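Shorter Free Time at the Terminal Will Not Clear the Yard

31 May 2018

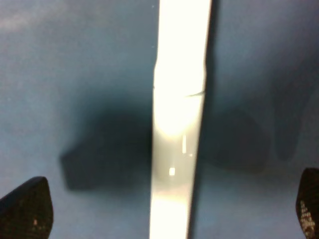
A reader who books freight for a furniture importer wrote to me after my last column that the boxes sit because the trucks can't get in, and charging us sooner won't open one more gate. I have yet to hear a good reply to that from the terminal at Dandmont, which plans to cut free storage for import containers in August.

The pitch goes like this. Importers treat the yard as a cheap warehouse. Start the meter earlier and they will come get their cargo. Govamance, which runs the terminal, says 318 containers were past their free time on the day it took its count. Fine. How many of those had a truck appointment that was canceled, or were buried under other boxes when the driver showed up? The notice doesn't say, and I asked twice.

I would like to see that number before anyone pays a cent more. A container that can't be reached is not being stored by choice. Under the new rules its owner would be billed anyway, and would have to file a dispute within 18 days to get the money back. Large importers have people for that. A shop bringing in two boxes a season will probably just pay.

Sikavar, the carrier with the most business at Dandmont, supports the change. I'm not surprised. Carriers collect their own late fees on the equipment, and those clocks tend to move along with the terminal's. When the party that gets the check tells me the check is really about efficiency, I start looking for the receipts.

Supporters point to Tatlı, where a similar rule came in and the count of overdue boxes fell from 600 to 272. Maybe the fees did that. The same port also added night gates and a second scale that year, and I notice those get mentioned a lot less. They cost the terminal money. Fees cost somebody else money.

I could be talked into a shorter clock. Stop it whenever no appointment is open, stop it when the box can't be dug out, and publish the truck turn times every week. If Govamance thinks importers are the problem, those terms should cost it very little. So far it has agreed to none of them, and the comment period is still open.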